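January, 4:40 pm
Posted by Shih-chieh Hung
Print this entry | E-mail this entry

Dishes for the Lustby table, second go. Gray top, rounded corners, same one as before. Cleared it and wiped it first, then laid out the white set: shallow ones to the left, deep ones to the right. Donnelly wants three and three so thats what it is. Spacing by eye, no tape.
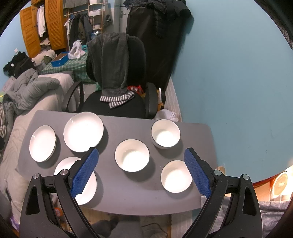 Shallow left, deep right. Gray table, office chair behind.

Thin dark rims help a lot, white on gray goes mushy otherwise. Glare is still a pain on the shallow ones. Try the lamp lower, or turn it to the wall? Ask Donnelly if she still has the diffuser from the Loleo job.

Naming. Sukutance list says "plate" and "cup", my sheet says "bowl" for nearly everything. Pick one before the labels get printed. I'd go with theirs, less retyping. 18 lines to fix on my sheet, not the end of the world.

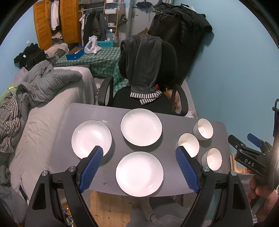
Also want to settle how near the edge is too near. I keep saying 7 cm in from the front and then not doing it. Put a pencil tick under the lip maybe, wont show from above. Deep ones can sit closer together than the shallow ones, they take less room and you can still get your fingers round them.

Wipe the top again before the next layout, it picks up marks. Dish soap not the spray, spray leaves streaks.

To do:
- box for the set, with dividers. newspaper is no good
- felt dots, pack of 100, the cheap ones
- send Donnelly the correctd sheet
- find out if Loleo want the stacked layout too or only spread out

Stacked can wait til the labels are done.

Contact | Copyright Lustby workshop notes | Back to top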